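Folasade Onuoha wants me to feel the tabletop. I have been in the Clanora showroom for two minutes and have already been told twice that it is "the last table you'll buy," a claim I have heard from three other furniture companies and one man selling card tables at a county fair.

So I feel it. It's smooth. It is a table.

"You're not impressed," says Onuoha, who runs the workroom line at Clanora and came over from its old rival Celtside in January. "That's okay. I wouldn't be either if I had to write about these for a living."

The model is called the Lunde, and it's sold as a work surface for people who fix things, build things or take things apart at home and can't find the time to put them back together. It costs more than I paid for my first car. What you get for that is a big plain beige top with no drawers, no rail, no cup holder and no pegboard. I ask her why plain should cost extra.

"Because plain is hard to leave alone," she says. "Every meeting, somebody wants to add a tray. I've sat through 17 versions of the tray."

I point out that a tray might be useful. Small screws roll. She shrugs and says a bowl costs two dollars.

Her case for the color is a little better. A pale top, she argues, lets you find what you dropped, and a dark part stands out on it the way it never would on walnut. I put it to her that a pale top also shows every greasy thumbprint, and that her customers are people with greasy thumbs.

"It wipes off," she says. With what? "A rag." Every time? There's a pause. "Most of the time."
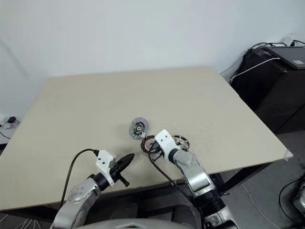
The beige worktop against a bare wall, with tape over one corner.

The corners are where we really disagree. They come to a point. Anyone who has carried a box through a tight room knows what a pointed table corner does to a hip, and I say so. Onuoha says rounded corners waste space and look like a day care. When I ask about the whitish tape on the tip of one of them, she laughs for the first time.

"Fine," she says. "You can have that one."

Her colleague Torunn Torvik, who handles returns and has been half listening from the next desk, is more direct. "People call about the corners," she says. "They call about the weight, too, and the delivery window. Mostly the corners." Onuoha tells her she is not being interviewed. Torvik says she'd noticed.

There is a warranty of 20 years, and I asked for the paperwork. It covers the legs and the frame. It covers the top against "splitting under ordinary use," and ordinary use is not defined anywhere that I could find. Scratches are out. Stains are out. I read the line aloud, and Onuoha doesn't argue with it.

"I'd write it differently," she says. "I didn't write it."

Would she buy one at full price? She has one at home, she says, at the staff discount. She does her taxes on it.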